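Why Do Fantasy Books Have Maps in the Front?

4 Nov 2020

I always flip to the map first. Before chapter one, before the title page, sometimes before I've even sat down! If you love stories with wizards and sea monsters, I bet you do it too. So who puts the map there, and what is it for?

Let's start with the big one. A made-up world has no globe. If a book says "she took the train to Chicago," you can look up Chicago. If it says "she rode north to Nurton," you're stuck – unless somebody drew it for you.

Sometimes the author draws the map before writing a single word. I did that with my own story, which happens on an island called Rindaveo. I drew the coast on the back of an envelope, and I liked one wiggly bit so much that I put a pirate harbor there. The pirates came from the wiggle!

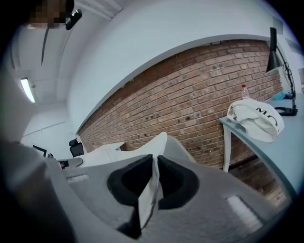
White fabric, held between two black foam pads.

Other authors write first and draw later, and that's when the trouble starts. In my first try, my heroes walked from Nurton to the Masanja Hills in one afternoon. Then I drew it out and found I had put 95 miles in between. Oops. I had to give them 5 days and a very grumpy mule.

Most authors aren't great at drawing (me included), so a publisher may hire a map artist. The author sends a messy sketch and a list of names, and the artist turns it into something lovely, with curly letters and tiny pointy mountains. My list had 46 names on it, and I'd spelled one of them two different ways.
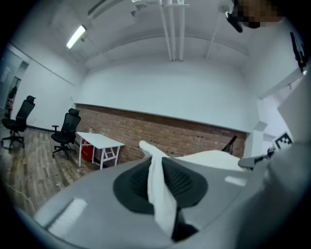 TRY IT YOURSELF: MAKE A STORY MAP

Grab some paper and a handful of dry beans or rice. Drop them on the paper and trace around the edge of the pile. You've got a coastline! Brush the beans off and add these:

A river. Start it up high and let it run down to the sea.
A town. People like to live near water, so put it by your river.
Somewhere nobody in the story dares to go. Mine is the Brudeo Swamp, and I'm not telling you what's in it.

Now pick six places and give each one a name. Say them out loud. If you trip over a name every time, your readers will too, so change it.

Last of all, put your finger on the town and ask who lives there and where they'd like to go. Draw a dotted line to that place and start writing.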